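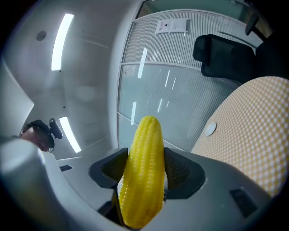

Corn, upright. Lights on, ceiling white.

Tue 18 June

Play food day. The corn is the easy one and I've come to resent it for that. It has rows of kernels to hold on to, a sensible tip, a sensible girth, and it stands up straight between the fingers like it's waiting to be served. Everything else in the Samonte crate could learn from it.

Sorted the crate on the long bench this morning with Sutrisno. He wants the vegetables kept apart from the fruit. I pointed out that the tomato would be a problem and we lost a good quarter of an hour to that. Tomato is now in a bag of its own, labelled TOMATO (PENDING).

What's left after the cull: 31 pieces. Binned the cracked aubergine and both halves of a bread roll that no longer agreed to be one roll. The grapes stay, under protest. They shed. Found one in my shoe on the way to lunch.

Cleaning — the Wetis spray leaves a film on anything shiny, so it's warm water and a drop of washing-up liquid from now on. Kernels want the soft brush. Dry them lying down on the rack, not stood in mugs. My mug in particular.

Storage: the Tetodard tubs from February are too shallow for the corn and the leeks, lids sit up at one end and then slide off the stack. Cakon do a deeper one. Asked for 19, was told to ask for fewer. Will ask again on a better day.

Kitchen set list, as it stands:
- corn, carrot, leek into the blue tub
- lemon, pear, apple into the green tub
- egg and egg cup stay together, whatever Sutrisno says
- fried egg: missing since last week

Sticker numbering starts again at 3,000, old stickers to come off first. They don't come off. Tried a thumbnail, then a hairdryer, then a worse mood. Label remover is on order.

Left to do: second wash for the leeks, find the fried egg, settle the tomato.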